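### From the print room

I promised last month I'd write something about the Limberg bequest, and then Luminița Ardeleanu beat me to it by opening the second solander box over lunch and shouting down the corridor. So now everybody knows. There are 82 sheets, mostly color woodblock and a few etchings, and two of them are better than anything we had in the drawers before.

The one I keep going back to is a harbor view signed "Do" in the lower left. That's the whole signature. It's a late pull, I'm fairly sure -- the line around the boats has gone soft and there's a break in the border at the top that an early sheet wouldn't have. The blue is gorgeous all the same.

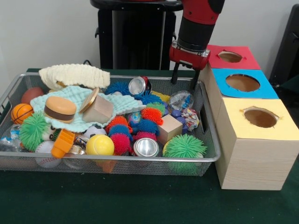
We don't know who Do was. The dealer's slip tucked in behind the mount says Mallmont, which could be a town or a shop or the name of whoever bought it, and the handwriting changes halfway along. Ileana Preda has been through the old sale catalogs from Mallmont (the town) and found one lot that might match, listed at 700 with no currency given. Thanks for nothing, cataloger!

If any of you have run across the same signature, please write to me. I'm especially keen to hear about sheets with the publisher's mark still on them, as ours has been trimmed right up to the image on three sides.
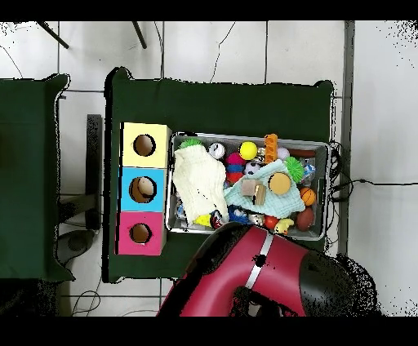
*Boxes and tray on the green-draped table.*

Now the less fun part. Many of the Limberg sheets came to us stuck down at all four corners with a brown glue that has eaten into the paper. Luminița wants to lift them one at a time and she's right, but it's slow, and it means the show at Grarnbridge will open with fewer prints on the wall than I'd hoped. I have crossed out and rewritten that hanging list more often than I care to admit.
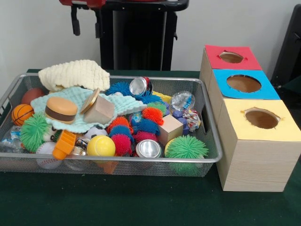

### Mounts, labels, and a small plea

The new window mounts are 4-ply and they look wonderful. I've ordered 80, so two sheets will have to wait their turn (I can add, I just can't get more money before April). What I haven't settled is the color coding for the storage labels. I'd like something plain and bright that you can read from the doorway, red, blue and pale yellow, like the paper tops on those three boxes in a row. Ileana would rather have numbers only. We've agreed to try colors on one shelf and see who complains. 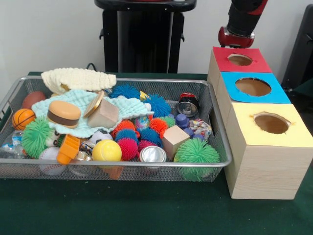

Labels for the wall are another matter. The drafts are on my desk and they run long, mostly my fault, and I'd love a fresh pair of eyes on them before Wednesday. For the Do print I've put "late impression" on the first line, even if it makes the sheet sound second-rate. I did wonder about a note on wear, and a torn edge turns out to be a handy way to explain it: look at the hole in the pale yellow box top, where the paper has come away a little and the brown shows through. Our harbor view has a spot rather like it near the bottom margin, only much smaller, and I want visitors to go and find it.

Come by any afternoon after two and I'll get the box out for you. Pencils only, please!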